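Notebook, August, open day writeup

Typing this up before I forget half of it. Feet sore, voice gone, and I owe the Golten people three emails already.

Doors were meant to open at 9 and we had visitors in the corridor well before that, which was lovely and also a small disaster, as the Varklow arm was still homing and the second table had no power strip. We printed 400 handouts and ran out by lunch. Next time print 500 and put the wiring diagram on the back, people kept asking for it.

Order of the day, for whoever runs it next:

Morning: Varklow arm doing the cup sorting. Same policy we froze last month, trained on 1049 handheld demos. It did well on the plain mugs and badly on anything shiny. One grandfather brought out his own steel thermos and asked if it could do that one, and the arm went for it, missed by a good thumb's width and closed on nothing. Huge applause anyway! (Note to self: the shiny stuff needs its own batch of demos, I keep saying this and keep not doing it.)

Midday: the handheld grippers, by far the most popular thing we had. Kids wanted the pair, adults wanted the pair, the two guys from Benítez who sell conveyor parts wanted the pair and then wouldn't give them back. The trigger springs are too stiff for small hands. We have softer ones in the drawer under the soldering bench, so swap them in before the school visit. One finger pad came unglued in the first hour. I stuck it back with the double-sided tape and it held, but please redo it properly with the contact glue.

Afternoon: the Dredadard talk. Slides were fine, projector was not. I talked over a green picture for most of it and nobody seemed to mind. The questions were better than the talk. The good ones, as I remember them:

– how many demos before the robot can do a new job? (I said it depends on the job and got a very fair groan)
– why do we record people with grippers in their hands when we have a perfectly good arm right there? Answer I gave: it's faster, and you can carry the grippers anywhere, which you can't do with an arm bolted to a table.
– does the tag tracking work outdoors? I said yes, mostly, and then of course somebody wanted to see it.

So I took the pair to the courtyard door.
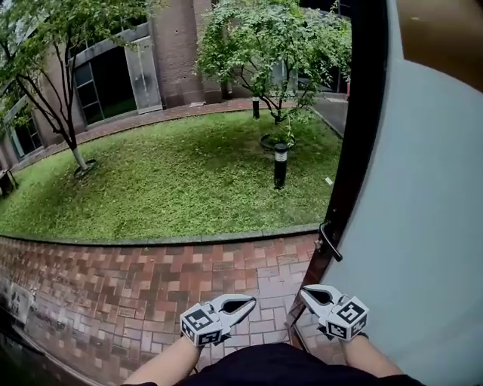
My worry with going outside has always been the light. Indoors we set exposure once and forget it, and I had a whole speech ready about glare and washed-out tags in case the tracking fell over. Never needed it. The live view on the laptop kept both poses the whole time I was standing there, with one little jump when I swung the left one too fast. I do that indoors too, so I'm not blaming the weather. The Golten folks asked if they could have a recording to look at, and I said I'd check what we're allowed to send out. Still need to ask.

I'd like a proper outdoor session out of this. Nothing fancy – picking up litter, opening and closing the door, maybe moving plant pots if we can borrow a few. The door handle would be a nice task on its own, it's a lever and the jaws ought to get a decent grip on it. I haven't tried.

Things to fix or find:

Varklow e-stop cable is too short to reach the visitor side of the table. I stood next to it all morning like a guard dog. Longer cable, please.

Missing: the small hex key set and one of the good extension cords. Check the lecture room first.

Laptop battery dropped to nothing during the last demo. Charger was in my bag, in the other building.

The tag sheet taped to the window can come down now.

Leftover cookies are in the lab kitchen, top shelf. The lemon ones are mine.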